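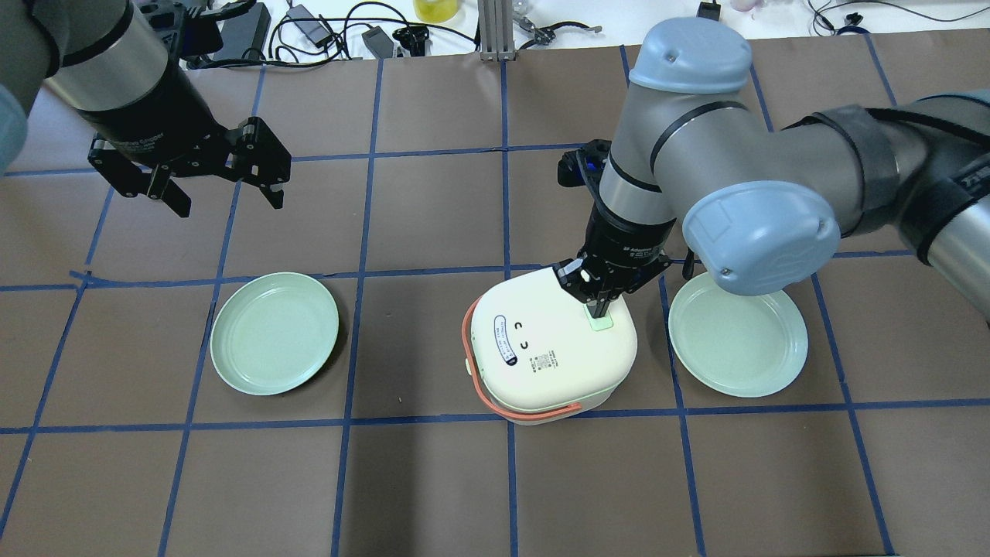 What is Flomden, then? It's my attempt at teaching a two-armed robot small kitchen jobs from very few demonstrations. I started with button pressing because it sounds dull and is a lovely test: the target is tiny, and on our rice cooker it's a little mint-green thing on top, so the fingers have to come down in just the right place. The blue tape grid is how I note where everything starts before each run.

How many demonstrations does it need?
Thirteen per task. I'd hoped for five (I really did!) but the arm kept drifting on the approach. The older Tosora method I compare against was given 500, so I'm still pretty chuffed.

Does it work?
Mostly! I ran 995 trials in all and it managed nearly all of the ones where the cooker started in a square it had seen before. New squares are harder, and I'm still poking at why.

Why bother with wrist cameras?
The head view is great for working out where things are, but an arm can easily get in its own way. The wrist view fills in the last bit of the reach, and swapping it out hurt the results more than any other change I tried.

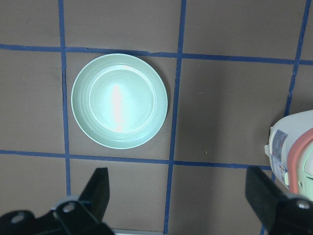 Wrist view: a plate in its grid cell, with the gripper fingers open.

Can I use the code?
Yes, please do. It's under the Zaltach licence, and the Ristić planner comes bundled with it. The February version has a nasty calibration bug, so grab the one from 5th October.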